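Home | Features | Workshop | Reviews | Back issues | Subscribe

We use cookies to remember your reading preferences. Accept | Manage

Laying the table: a two-armed build in a shared workshop

The first version of Postum had one arm and could not pick up a spoon. Marichka Horobets spent most of a winter finding out why. A spoon handle on a hard table leaves almost no gap for a fingertip, and the fingers she had printed were too thick at the end to get under it. They pushed the spoon along until it fell off.

The present version has two arms, two five-digit hands and a torso base that parks against the front edge of the table. Horobets put it together at Skirnmont, a shared workshop with 400 square feet of carpeted floor and one decent bench vice. The hands were bought second-hand from different sellers and do not match. The control software, which she calls Samir, treats them as separate devices with separate calibration files.

Most of the useful changes were small. The orange caps on the fingertips give more grip than the bare black finger, and they can be swapped in a minute when they wear. The table was covered in dark teal felt for two reasons: it gives slightly under a fingertip, so the hand can press down and close at the same time, and it does not throw back glare from the overhead lights. Brown pleated curtains went up behind it after the vision code kept finding objects on the far side of the room. 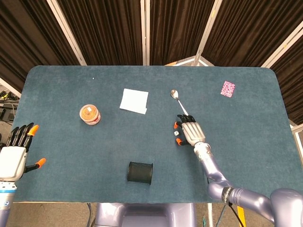

Grasping a thin handle from above is now the standard test. The hand comes down with the palm facing the felt, the fingers curl forward and the thumb closes from below. Horobets logs each attempt by hand as well as in software, and by June the paper log had reached 907 entries. She lists three main causes of failure: the wrist arrives too high, the thumb closes early, or a cable snags at the elbow and pulls the arm off its line. The last is the most annoying, as it looks like a software fault in the data.

Layout matters more than she expected. With objects close together, the hand knocks one while reaching for another, and the camera loses track of both. Spacing them out gives a clean baseline. The gaps are then closed up over a series of runs until something goes wrong - usually with the lightest object first. Paper is a problem of its own, as a napkin has no firm edge for the depth estimate to settle on.

The arms are driven by Trerier control boards, a discontinued type with thin documentation. Horobets wrote her own timing routine and limits each grasp to 2000 milliseconds. If the fingers have not settled by then, the hand opens and the run is marked as failed. A longer limit raised the success rate on paper but hid a slow drift in the thumb joint.

Her next job is handing an object from one hand to the other. The two hands report finger position in different units, and the conversion is good enough for holding but poor for letting go. She intends to start with something rigid and leave the spoon for later.

Contact the editors | Copyright: text and pictures may not be reproduced without permission | Back to top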